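The gripper that forgot where closed was

June 11, 2022

Third post on the laundry work, and this one is mostly about a fault, so skip it if you were hoping for folding results.

For anyone new, I look after the hand-held grippers on a project we call Firkerwood. People use them to handle clothes and bedding in ordinary bedrooms, and the recordings go toward teaching an arm to do the same jobs. The grippers come to me when they break. Until April they hadn't broken much.

The fault first turned up in the finger width readings. Each gripper logs how far apart its fingers are, and at full close the number should be zero or near enough. One unit started reading 13 mm with the fingers touching. I re-zeroed it and sent it back out. Two days later it read 17 mm at close. I re-zeroed it again, which was a mistake, as I was erasing the one symptom I had.

The person using it couldn't feel anything wrong. The trigger pulled the same and the fingers still held cloth. That's the trouble with this sort of fault. A motor that stalls gets noticed straight away, but a sensor that drifts just keeps writing wrong numbers into the file. By the time I pulled the logs properly there were 711 recordings with a width offset in them, some small and some bad enough that an arm replaying the grasp would have stopped short of the fabric and closed on air.

I spent a weekend blaming the Weltel encoder board, because we'd had a loose connector on one before. I swapped the board and the drift came back. I swapped the ribbon cable and it came back again. Then I put the gripper on the bench, opened and closed it by hand for a good while, and watched the reading. It only jumped when I pulled sideways on the fingertips while they were shut. Thin cotton doesn't pull sideways very hard. A blanket does, particularly when half of it is still lying on the bed and you're lifting the other half. 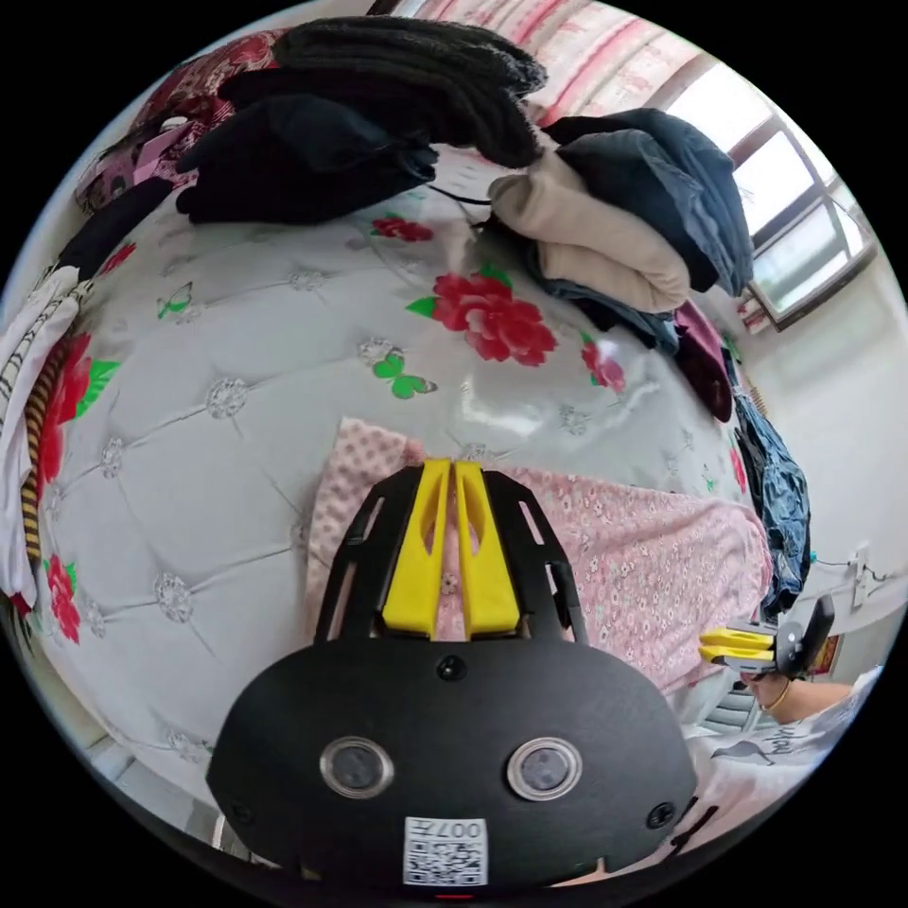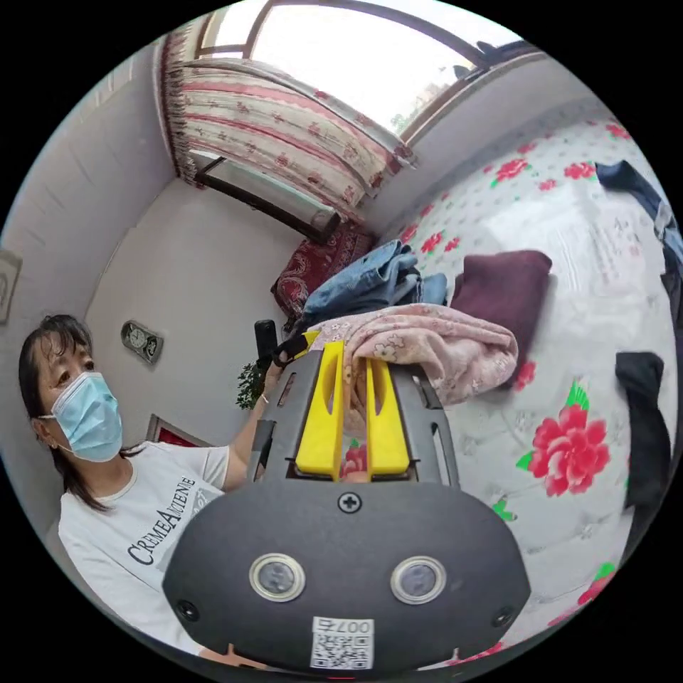
Yellow fingers and the pink floral blanket, on the bed in the first photo and up at the gripper in the second.

The cause was a grub screw on the small gear that drives the encoder. It had been done up without threadlocker and had worked loose, so under a side load the gear slipped a little on its shaft. It never slipped back. Every heavy pull added a bit more offset and my re-zeroing hid it.

The fix took less time than finding it. I cleaned the shaft, filed a small flat for the screw to seat on, put on a drop of medium threadlocker and left it overnight. I checked the rest of the grippers too and found one more that would have gone the same way. Both got the same treatment.

The recordings were more work. Our checking software, Trusura, only flagged widths outside the physical range, and an offset of a few millimetres sits comfortably inside it. I've added a close check at the start and end of each session. The user shuts the fingers on nothing, holds for two seconds, and if the two readings don't agree within 1 mm the session gets set aside. Most of the old files could be corrected, as the fingers meet often enough in normal use to work out the offset. There were 21 where the slip happened partway through a grasp and I couldn't say when. Those are gone.

I also wrote to Tsakiris, the shop that assembles the gearboxes for us, and they've added threadlocker to the build sheet. They were decent about it.

A few notes for anyone running similar gear:

Don't re-zero a sensor twice without opening the case.
Load the fingers sideways when you test, as well as in the closing direction.
Put a paint mark across the gear and shaft. It costs nothing and you can see a slip at a glance.
Keep the raw readings, even after you've corrected them.

The repaired unit has been back on bedding since the start of the month and the close check has passed every session so far. Next job is the trigger spring on the other one, which has developed a squeak.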